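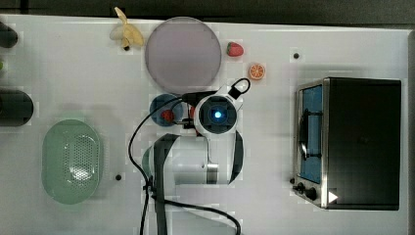 *Photo: Siebe Nijs*

Second week with the new gripper on the arm and I'm still grinning. I've got the toy kitchen laid out again - banana, strawberry, orange slice, the little blue dish - so that both grippers get the same jobs in the same places.

The old one was a Michiels, two flat fingers with rubber pads. Lovely on anything boxy, hopeless on the strawberry, which used to shoot out sideways and end up under the radiator. I gave each gripper 9 goes at every piece of food on Tuesday. The Michiels dropped the strawberry six times. The new one, from Wolden, dropped it twice! The orange slice was closer, four drops against two, and I think that's down to my approach angle more than the fingers. It's so thin that you have to come in almost flat.

What I like best is how slim the Wolden fingers are. You can get right down into a small dish without shoving it across the table, and I had completely given up on that before. They do flex a bit if you close too hard, so I've turned the force down to around half and will leave it there for now.

Cables are still a nuisance. The long one wants to swing across whatever I'm reaching for, and Gijs Vanhove reckons I should bring it back along the arm with more clips. He's probably right (he has done this far longer than I have), but then the wrist loses some of its turn, and I need that for the toaster oven door.

The door is next. I've only tried the handle with the Michiels so far, and it slipped every time on the curve. Tineke has lent me some grippy tape, so I'll try both sets of fingers with and without it and put the numbers up here in June.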